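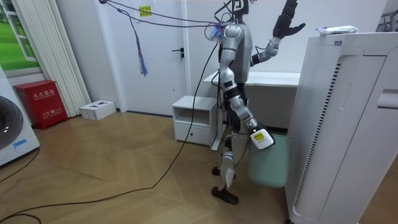

March, started 7:40 am

Well water methane, second round. Kazue and I ran the Rangel Road samples today. Otakar brought in 28 bottles last night, all in the walk-in by 9 pm. Two had headspace when I turned them over, so I set those aside and marked them R in the log. They need to be collected again. The homeowner on one of them says the pressure tank has been short cycling, which could explain the bubbles. Otakar will purge longer next time and write down the time he opened the tap.

Calibration first. Five points, fit was fine except the low standard read high, same as last round. I made a fresh one from the other cylinder and it came in where it should. The old regulator is suspect. Put a tag on it. Please don't use it until Nnamdi has looked at the fittings.

Ran the 26 good bottles plus duplicates and blanks. Blanks clean. Duplicates agreed well on everything except one pair from the Dumer end of the road, where the second bottle was much lower than the first. Both were filled from the same outside spigot. I'm keeping both numbers in the sheet and not averaging them.

Most wells are under the reporting limit. 16 are not. The high ones are mostly the deeper wells down in the valley, which fits what Ayodele saw in the older records before any gas drilling went in up there. I don't want to make much of that yet. We have 182 wells in the whole set and the depth is missing for a lot of them, and where there is one it's often just what the owner remembers. Yiran is going through the drillers' logs at the county office and has matched up the Tamden side so far.

Isotopes: picked six of the high ones to send out. Need ethane on the same bottles before they go or we can't say much about the source. Ran out of septa at number four, more in the cabinet under the sink, wrong size. Ordered.

Distance to nearest gas well: the Pramari map has two pads plotted on the wrong side of the creek. Nnamdi noticed it. Any distances pulled from that layer before today should be redone. I renamed the old file so it won't get picked up by the script.

Letters to the owners wait until the duplicates question is settled. The one highest well gets a phone call today regardless, and the advice to vent the cap.

To do
Septa
Recollect the two R bottles and the Dumer spigot
Ethane on four, five and six
Ask Yiran for depths on the east side

Shut down at 5:15, carrier gas left on low.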